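베란다 철제 난간 페인트 또 일어남.. 프라이머 문제인가요

게시판: 집수리/도장
조회 3692

녹물싫어
작년 8월에 베란다 난간 칠했는데 벌써 들뜹니다. 손톱으로 긁으면 껍질처럼 일어나요. 아래쪽은 멀쩡, 위쪽 손 닿는 데만 심함.
순서 적어봅니다
사포질 (대충.. 인정)
물걸레
Hindham 프라이머 한번
Lenport 흰색 유성 두번
프라이머 탓인지 제 탓인지 모르겠음. 이번주말에 다시 하려는데 전부 벗겨야 되나요 아님 들뜬 데만? 난간이 길어서 전부는 솔직히 무섭습니다

회색곰팡이
물걸레에서 끝났네요. 탈지 안 하셨잖아요. 손 닿는 데만 들뜬다 = 손기름. 위쪽만 그런 게 증거임

녹물싫어
탈지는 뭘로 해요? 주방세제?

회색곰팡이
세제로 한번 닦고 헹구고 말리고 그다음 탈지제나 에탄올. 닦은 천은 자주 바꾸세요. 한 장으로 다 닦으면 기름 펴바르는 거

도장하다허리나감
손기름도 있겠지만 저는 사포가 더 의심됨. 혹시 원래 난간이 아연도금 아닌가요? 도금 위에 일반 프라이머 바르면 탈지를 백번 해도 떨어집니다. 비철용 따로 있음. Hindham 것도 통에 보면 적용 소재 써있어요

녹물싫어
어.. 통 버렸는데요

도장하다허리나감
그럼 벗겨진 데 보세요. 녹이 붉게 보이면 그냥 철이고, 희끗한 가루 같은 게 있고 은회색이면 도금일 확률 높음. 자석은 소용없어요 도금강판도 다 붙음

녹물싫어
방금 보고옴. 은회색이에요. 구석 용접부만 좀 빨갛고

도장하다허리나감
도금이네요 그럼. 용접한 자리는 도금이 타서 녹나는거. 탈지 문제 아닙니다

회색곰팡이
아니 아래쪽은 멀쩡하다잖아요. 도금이면 위아래가 같이 떠야죠. 같은 난간인데

도장하다허리나감
붙어있는 게 아니라 아무도 안 건드려서 그냥 있는 거예요. 테이프 붙였다 떼보면 압니다. 칼로 바둑판 모양 긋고 테이프 붙여서 확 뜯기. 아래쪽도 해보시길

회색곰팡이
그건 해봐야 알겠고.. 저희집 도금 난간은 일반 프라이머로 몇년째 멀쩡해서 하는 말임

도장하다허리나감
운 좋은 거임

세입자77
끼어들어 죄송한데 전셋집이면 이거 집주인이 해주나요? 저희도 똑같이 벗겨지는데

녹물싫어
저는 자가라 몰라요ㅠ 글 따로 파시는 게

녹물싫어
테이프 해봤습니다. 아래쪽도 뜯김. 칸칸이 깔끔하게 뜯김. 허리님 승

회색곰팡이
네 그럼 제가 틀렸네요. 그래도 탈지는 하세요

녹물싫어
네네 합니다. 그럼 전체 박리인가요.. 박리제 Sqalli에서 639번 쓰라던데 써보신 분? 실내 베란다라 냄새가 걱정

퍼티왕
639 써봤어요. 젤이라 안 흘러내려서 난간엔 괜찮음. 근데 도금면에 오래 두지 마세요 얼룩짐. 냄새는 납니다 많이. 창 다 열고 장갑 두꺼운 걸로. 얇은 니트릴은 녹아요
그리고 바닥에 비닐 깔고 그 위에 신문지. 비닐만 깔면 찌꺼기가 미끄러워서 밟고 넘어짐 (경험담)

도장하다허리나감
저라면 박리제 안 쓰고 스크래퍼로 밀고 나머지 사포. 어차피 밀착이 안 돼서 쉽게 벗겨질듯. 안 떨어지는 데만 박리제

퍼티왕
스크래퍼로 도금 긁어먹으면 거기서 또 녹나요. 플라스틱 날이면 몰라도

도장하다허리나감
그건 맞는말. 플라스틱 날로

녹물싫어
사포 몇방요? 집에 3000방 있는데

퍼티왕
3000방은 차 광택낼 때 쓰는거고요ㅋㅋ 매끈하면 페인트가 물고 있을 데가 없음. 240 정도로 살짝 광만 죽이세요. 세게 밀면 도금 다 나감

녹물싫어
아 그래서 그랬나.. 작년에 그걸로 했어요

회색곰팡이
범인 찾음

도장하다허리나감
범인 둘임. 사포랑 프라이머

녹물싫어
그럼 정리하면
플라스틱 스크래퍼, 안되는데 639
240방 살살
세제 → 헹굼 → 건조 → 에탄올
비철용 프라이머. 용접부 녹난 데는?
상도 두번
맞나요

도장하다허리나감
용접부는 녹 긁어내고 징크 스프레이 먼저. 거기만 따로. 마르고 나서 프라이머. 나머지 맞음. 상도는 얇게 세번이 두껍게 두번보다 나아요. 재도장 간격은 통에 써있는 거 지키시고, 급하다고 드라이기 쓰지 말고요

퍼티왕
비철용은 Dristeria 134 추천. 좀 비싼데 붓자국 덜 남음. 흔들지 말고 저으세요 거품 생김

회색곰팡이
134 저는 별로였음. 너무 빨리 굳어서 난간 봉 하나 끝내기 전에 붓이 뻑뻑해지던데. 아침 일찍 하면 좀 낫습니다. 낮에 해 드는 베란다면 비추

퍼티왕
희석을 안 하신 거 아닌지. 전용 신너 조금 타면 됨

회색곰팡이
탔어요..

녹물싫어
일단 134로 가봅니다. 오전 7시쯤 시작해볼게요. 결과는 나중에 올림

창고지기
뒷북인데 저도 하나 여쭤요. 회색 통에 비스듬히 세운 금속 칸막이인데 위쪽은 허연 코팅이 너덜너덜 남았고 아래쪽은 맨살이라 번들거림. 양끝은 주황 손잡이 집게로 물림. 이런 것도 윗님들 말대로 240방부터 하면 되나요? 소재는 모름. 바닥에 허연 자국도 있는데 이건 그냥 둘 생각

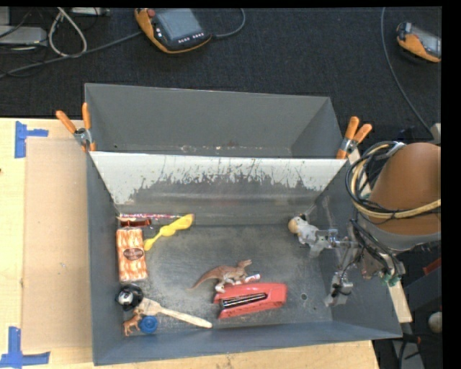
같은 게시판 다른 글
방문 손잡이 도금 벗겨짐, 교체 vs 도색
붓 세척 신너 재사용 몇번까지 하세요
욕실 천장 곰팡이 위에 바로 칠해도 되는지 (안됨)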